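We use cookies to make this site work and to understand how it is used. Accept all | Manage settings

Trivonness swimming pool to stay closed until the new year

24 Oct 2018

32 comments | Share

The public swimming pool at Trivonness will not reopen this autumn as planned, after contractors found more damage behind the changing room walls than the first survey had shown.

The pool has been shut since September, when staff noticed damp patches in the corridor that runs between the main pool and the learner pool. It was due to open again in the half-term week. The council now says the work will take until the new year, and it has not yet given a date.

Laaksonen, the firm hired to carry out the repairs, took down 17 wall panels last week and found that two of the main supply pipes had corroded along most of their length. The pipes date from when the building went up and were not part of the original repair list. Both will now be replaced, along with the valves that serve the showers.

The council said it had looked at opening the main pool on its own while the changing rooms were being repaired. It decided against this because the showers and the toilets share the same supply, and there is no other room in the building large enough for swimmers to change in. 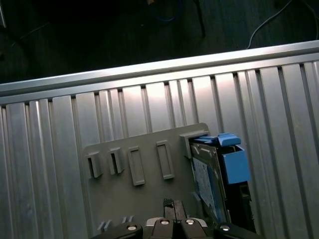
Annual members will have their payments frozen from the start of next month. The council says 2677 people hold a membership at the pool and that all of them will get a letter or an email by the end of next week. Anyone who paid for the year in one go can ask for a refund or have the lost months added on to the end.

Swimming lessons are harder to sort out. There are 281 children on the Saturday and after-school courses, and the nearest other public pool, at Pomard, has room for fewer than half of them. Places there will be offered first to children who are close to finishing a stage. A bus will run from Trivonness to Pomard on Saturday mornings, free for children on the courses and for one adult with each child.

Five primary schools also use the pool during the week. Three have been found sessions at Pomard and the other two will move their lessons to the summer term.

The gym upstairs is not affected and will keep its normal hours, although its users are asked to come in by the side door on the car park side. The café is closed. Lockers in the changing rooms were emptied before work began, and anything left in them can be collected from the gym desk.

Bookings for the Pomard lessons will be handled through Zomance, the online system already used for the gym classes. Parents without an account can book by phone or at the gym desk on weekday mornings. Booking opens on Monday at nine.

The council has not said how much the extra work will cost. It expects to pay for it out of the money set aside for building repairs this year – a planned new roof for the library may be put back as a result. Councillors will be given a full report on the pool at their next meeting, which is open to the public.

Share this story | 32 comments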